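Relatório de progresso — vigilância da febre aftosa em Drindau
Para: Ailsa Halliday, Fundo Pridmont
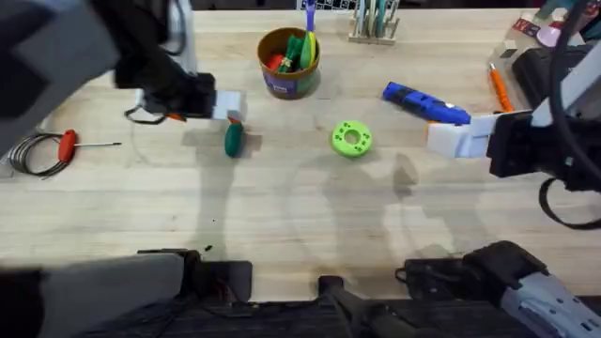 Dois braços robóticos sobre uma mesa de madeira clara.

Até ao fim de outubro visitámos 133 explorações de bovinos e colhemos amostras em 113. As restantes ficam para a próxima ronda. Houve 4 suspeitas, todas negativas no laboratório de Ellis. Faltam 6 visitas em Estunwood — a estrada esteve cortada. Kwabena Tetteh envia as contas em separado.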